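Home | Talks | Notes | Downloads | About

Speaker notes: showing the task by hand, showing it by remote control
Premmont workshop, October 12, 2023

Slide 1. Start with the question from the abstract. We have two ways of giving the robot a task. In the first, a person takes hold of the arm and moves it through the motion. In the second, the person stays clear and drives the arm from a headset and gloves. Say early on that the talk compares the cost of the two and leaves learning methods to the afternoon.

Slide 2. Hand guiding. Strong point: the person feels the contact. Weak point: with two arms and two many-fingered hands, one person runs out of hands. At Plullow we tried two people per robot and the timing between the arms was poor. Don't spend long on this. The Masson group has a better account of it in their handout.

Slide 3. Remote control. Glove readings are mapped to the robot hand joint by joint, then corrected at the fingertips. The thumb correction is the part people ask about. Go slowly. 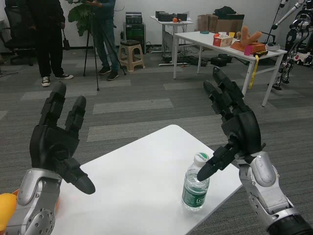

Slide 4. Thumb placement decides most grasps before the fingers close. An operator working from the head view judges depth badly and tends to bring the hand in too high. Point to the right hand: fingers up, thumb coming down towards the bottle. From there the wrist has to turn before anything useful can be done, and a recorded turn of that kind goes into the training set along with the grasp. Mention that clear plastic with water in it is a hard object for the depth sensor, so the operator's eye is doing the work.

Slide 5. Numbers. 400 demonstrations by hand guiding, 3,000 by remote control, same Wovus software for both. Explain that the counts differ on account of set-up time, and that the comparison plot uses equal subsets. Leave the plot up while taking the first question.

Slide 6. What we throw away. Runs with a dropped link, runs where the operator stopped to think for longer than the limit, runs where the object left the table. We kept slow but complete runs until April, then trimmed the pauses. Trimming helped the arms and did nothing measurable for the fingers.

Slide 7. Open points. Force feedback in the glove. Whether operators should see the robot's view only, or a side view as well. If short of time, skip to the side view question.

Contact | Copyright Plullow | Back to top

Comments (3)

Were the pauses trimmed by speed threshold or by hand? The slide doesn't say.

Reply: speed threshold on the wrist, with the fingers ignored. That may be why the fingers gained nothing.

We had the same trouble with thumbs. Fixing the thumb base angle per object helped us, at the price of a longer set-up.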